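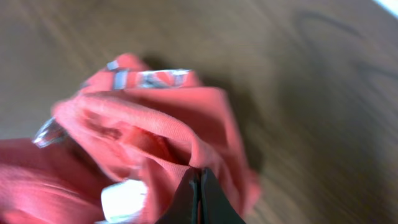 Doolan clothing swap back for April

The Doolan clothing swap is coming back to the old hall on Valia Street this April, and if last spring's turnout is anything to go by, you'd be wise to get there before the kettle boils. Neighbours from as far off as Odmont brought along 3,000 pieces last time, and all but 238 of them found a new home by the end of the afternoon, which still makes us smile.

It works the same way as ever. Bring up to 40 clean items — jumpers, kids' pyjamas, that colourful scarf you've never quite had the nerve to wear — and take home as many as you drop off. Small holes are fine, as the mending table will be running all day with plenty of thread and (we're told) a very good lemon slice.

Anything left over goes to the Hinolik op shop, who have kindly offered to pick it up in their van. Doors open at 9 am and entry is a gold coin, with the money going towards new heaters for the hall. Shoes and bedding can't be taken this year, sorry, but coats are very welcome with the cold weather on its way.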